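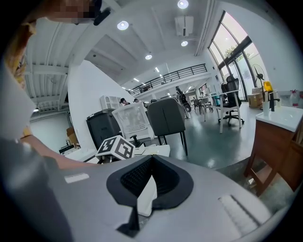 Cleaning and Resealing a Bathroom Sink Trap

A sink that drains slowly usually has a deposit of soap and hair in one of two places: on the stopper, or in the bend of the trap. Remove the stopper first and look at it. If it comes out clean and the water still stands, go on to the trap. The procedure below covers a plastic P-trap with slip joints on a 1-1/4 inch drain. Brass traps come apart in the same order but need a wrench on every nut.

Tools and materials

Bucket, low enough to fit under the bend
Channel-lock pliers
Bottle brush or stiff nylon brush
Flashlight
Rags
Replacement slip-joint washers (Wulell kit 515 or any 1-1/4 inch assortment)
Dish soap

Do not start if a chemical drain opener has been poured in recently. Flush it through with plenty of water first. If the line is fully blocked and cannot be flushed, call a plumber and say what product was used.

Removing the trap

Close both supply stops under the sink. The water does not strictly have to be off for this work, but a faucet turned on by habit will empty into the cabinet or onto the floor.

Set the bucket under the lowest point of the bend. A trap always holds water, and it will come out when the first joint opens.

Loosen the nut between the trap and the tailpiece, which is the vertical pipe coming down from the basin. Turn counterclockwise as seen from below. Plastic nuts should move by hand. If one does not, wrap it with a rag and give it a quarter turn with the pliers, no more, then continue by hand.

Loosen the nut between the bend and the trap arm. Support the bend with the other hand while the nut comes off. Lower it into the bucket.

Slide the nuts and washers off and lay them out in order. Note which way the beveled side of each washer was facing. On most traps the bevel points into the joint, toward the fitting with the outside threads.

Cleaning

Push the brush through the bend from both ends. Wash the parts in a different sink or in a tub with dish soap and warm water. Hold the bend up to a light and check the inside of the curve, where a thin gray layer often remains after the bulk is gone.

Shine the flashlight into the trap arm. Hair caught at the mouth can be pulled out with a bent wire. If the arm is clear as far as can be seen but the sink was badly blocked, run a hand snake in until it meets resistance, turn it, and draw it back slowly.

Wipe the end of the tailpiece dry and run a fingertip over it. Scratches that run lengthwise will leak past a new washer. Replace a tailpiece in that condition.

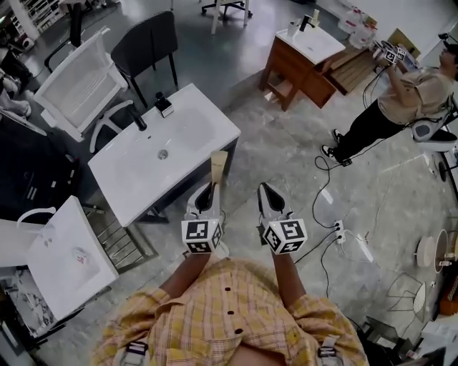 Do the washers have to be replaced every time the trap is opened?

Replace any washer that is flattened, cracked, or stiff. One that is still flexible and holds its shape can go back on, though in a trap more than a few years old it is simpler to change all of them at once.

Reassembly

Slide a nut onto the tailpiece, threads facing down, then a washer. Do the same at the trap arm, with the nut threads facing the bend. Hold the bend in place and start both nuts before tightening either one. The pipes should meet without being forced. If they do not line up, loosen the nut at the wall and rotate the arm slightly.

Tighten by hand until snug. Add an eighth of a turn with the pliers only if a joint drips in the test. Thread tape is not used on slip joints, as the seal is made by the washer.

Testing

Open the supply stops. Run cold water for 3 minutes with a dry paper towel under the joints. Then fill the basin to the overflow and release it all at once. The full column of water puts more load on the joints than a running faucet does. Look at the towel again after 4 hours.

Comments (3)

Saron Yilma
March 4, 2024
Followed this on a wall-mounted basin in Stostcombe. My trap arm was 1-1/2 inch at the wall and 1-1/4 at the sink, so the assortment needed a reducing washer. Might be worth adding to the list.

cenville_tenant
Had a drip at the tailpiece nut after putting it all back. The washer was in upside down. Turned it over, no drip.

Gebretsadik
Would the same steps work on a bottle trap? I have one under the guest bathroom sink and the cup won't unscrew by hand.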